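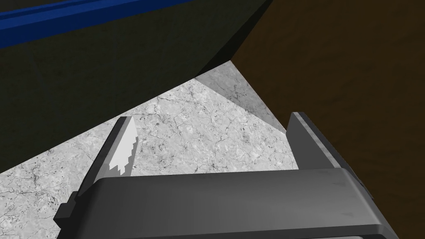
*4 min read*

Stiston held an open afternoon at its Prosser office on September 21, 2026, for companies considering Radus, its simulation package for two-armed robots. I went on behalf of Devbridge. We have been looking for a way to try out table layouts and gripper choices before we tie up the real cell, and Radus was on our short list after the online demo in April.

The office is on the second floor of a former feed company building, with parking in back. Visitors signed in, got a badge and a one-page schedule, and were split into groups of 14. My group started with the product talk and went to the workstations second. I would have liked it the other way around, as most of the questions people asked in the talk were answered in the first few minutes at a keyboard.

Radus is sold as a yearly license. You get the simulator, a set of ready-made rooms, a robot model with two arms and two-finger grippers, and a scripting tool for running the same task over and over with small changes. Stiston will also build a custom room from your drawings as a paid service. The price sheet lists that separately, and the quote depends on how many of the objects have to be modeled from nothing.

The talk covered three areas: the rooms, the cameras, and the task scripts. I took the most notes on the cameras. Each arm has a close view that rides along with the gripper, and there is a view from the robot's body. All of them can be recorded together and played back on one clock. You can change the lens settings and the mounting angle of each one and save the result as a named setup. We have lost a lot of hours at Devbridge to a camera mount that turned out to be an inch off, so being able to move one in a menu has some appeal.

At the workstations, we were given a room with stone-look surfaces and told to drive the arms around before starting a task. The close views show the gripper's own housing and both fingers at the bottom, with whatever the arm is near filling the rest. With the gripper open and pointed into a gap between two large dark objects, I could judge the space left on each side fairly well. The marble texture has specks and cracks in it at close range, and it stays readable in the shaded part. Shadows have hard edges. On one finger, the line between the bright area and the gray is stepped like a saw blade, and I put that down as a rendering question to raise later.
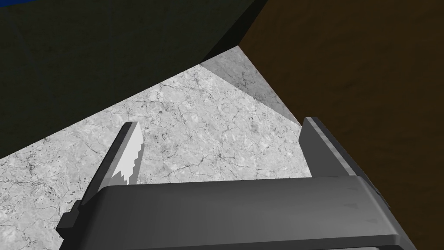 ## Questions I brought with me

**How does it handle tight spots?** You can turn on a contact report that lists every touch between the robot and the room, with the time and the part names. I ran an arm into a panel on purpose and the touch was in the list. The names come from the model files, so a custom room needs sensible naming from the start or the report is hard to use.

**Can we use our own gripper?** Yes, if we supply the geometry and the joint limits. The import tool gave one visitor trouble with a file from an older drawing program. Staff fixed it by exporting again in a different format. I would plan on a day of work for our first one.

**What about the stepped shadows?** The staff member at my station said shadow detail is a setting, and that the workstations were set to favor speed. We raised it one level and the edges got cleaner, at the cost of slower playback. If the recordings are only for checking reach, I don't think it matters. If they are going to feed a vision model, somebody should compare both settings before we generate a large batch.

**How many runs can it do?** The demonstration batch was 200 runs of one short task, with the start positions shifted each time. It had been prepared before we arrived, and we were shown the results table. Failed runs are kept with their recordings, and you can sort by the step where they stopped. I opened several of them and the step labels were right in all but one.

## The body view

The second exercise used the view from the robot's body. It takes getting used to. The white curve of the robot's own front fills the lower middle of the picture, and the orange tabletop behind it runs off at a steep slant. One gripper stands up at the right with its fingers pointing upward, and the other just shows over the top of the body at the left. Small things on the table are easy to miss at this angle, though the blue window frames and the marble wall do help in working out which way is up.
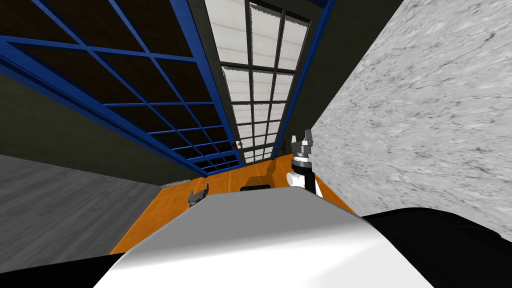 I asked whether the view could be leveled for display without changing what gets recorded. It can, with a checkbox under the playback options, but the setting is not saved with the project and has to be turned on again each time. Another visitor had reported the same thing by email and been told it was on the list for the next release. I would treat that as a maybe.

We also got to edit a room. Moving the table and changing its height took a minute or two. Changing materials was just as quick. Replacing a wall was slower, as the panels are grouped and have to be ungrouped first. The manual runs to 507 pages and is searchable, and the section on room editing is clear enough to follow without help. The section on scripting assumes you already know the command names.

## Recommendation

I would ask for the trial license and skip the custom room for now. One of the ready-made rooms is close enough to test reach and camera placement if we swap in our table height. The trial includes four support calls, and I suggest we save one for the gripper import.

Still open:

- whether the contact report can be exported to a spreadsheet
- what happens to saved projects when a license lapses
- a written price for a second seat

Stiston has these in writing from me. I will add the replies to the shared folder when they come in.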